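Liltetti Furniture Wax and Touch-Up Finish: Frequently Asked Questions

Which surfaces can be treated?
Painted wood, lacquered wood and factory-painted board. Do not use the product on bare wood, oiled wood, glass or powder-coated metal. If the existing coating is unknown, rub a hidden spot with a cloth dampened with denatured alcohol. Color on the cloth means the coating may be shellac or a water-based paint, and a test patch is required first.

Does the wax remove scratches?
No. It fills fine surface marks and evens out the sheen. A scratch that catches a fingernail needs the touch-up finish, applied with the brush in the cap and left for 16 hours before waxing.

What should be done before application?
Clear the surface. Wash with mild dish soap in lukewarm water, rinse, and dry with a lint-free cloth. Silicone polish must be removed completely or the wax will bead. Take off knobs and pulls if they are held by a single screw. Mask them if they are glued.

Which sheen should I order for a matte top?
Order Matte 7. The number is the nominal gloss reading at 60 degrees. Satin leaves visible lap marks on flat horizontal surfaces and is intended for doors and drawer fronts. 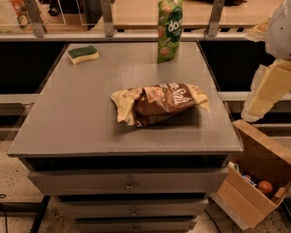
Gray three-drawer unit with faint scuffs on the matte top.

How is the wax applied?
Work in straight passes along the longest side. Use a thin coat, wait until it hazes, then buff with a clean cloth. Along a raised rim, use a cotton swab and wipe out the inside corner before the wax hardens. Two thin coats are better than one heavy coat.

How much does one can cover?
The 237 ml can is enough for two coats on a standard dresser, top and fronts included. Porous paint takes more.

Can I sand between coats?
Sand the touch-up finish only, using 2000 grit, wet, with light pressure. Never sand the wax.

My drawers stick after treatment. Why?
Wax has built up on the drawer edges. Remove it with mineral spirits and leave the edges untreated.

Is it compatible with Vanhove primers?
Yes, once the primer has been top-coated. Wax applied directly to primer will not cure evenly.

How should used cloths be discarded?
Lay them flat outdoors until fully dry, or soak them in water in a closed metal container. Do not leave them folded or in a pile.

Who answers technical questions?
Send them to Tala Jaber, product support. Include the batch code from the base of the can.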